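I'd been promising myself a trip out to Trakthorpe for months, mostly because my kitchen is a disaster and I wanted to know when a machine was going to come and fix it. So on a wet Tuesday I sat down with Janka Šindelář, put my recorder next to the biscuits and asked her straight out. When do I get one?

She laughed for quite a while. "You're after the dishes, aren't you? Everybody's after the dishes."

Janka spent years on the packing line at Grenetti before she moved over to robot arms, and she still talks like someone from the shop floor. Chores, she told me, are harder than factory work in nearly every way. On a line the part turns up in the same spot, the same way round, all day long. "At home you've got a kid's sock in the fruit bowl," she said. "What's the rule for that?"

So a lot of her working day comes down to practice, and the practice is humble stuff — pick up the toy fruit, put it in the bowl, do it again. I could have watched it all afternoon (I'm easily pleased!).
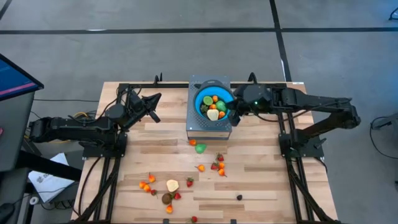
Radomir Trajkovski reckons we're all a bit too easily impressed, and told me so over the phone that evening. He'd want to see a machine work a full shift at Bralar with no one hovering over it before he called anything ready.

I took that back to Janka, expecting an argument, and didn't get one. "He's right about the hovering," she said. Her own test is 30 tries in a row without a person stepping in, and she wouldn't tell me how often they get there. She did say strawberries annoy her.

What about speed, though? I can clear a table in 2 minutes if the in-laws are at the door. She shrugged at that. "If it takes 60 minutes and you're asleep, do you care?" Fair point — I wouldn't.

She won't give a date for the dishes. Wiping down a bench, maybe. Sorting the recycling, she'd have a go at that first. Then she asked whether I rinse my tins, and I changed the subject.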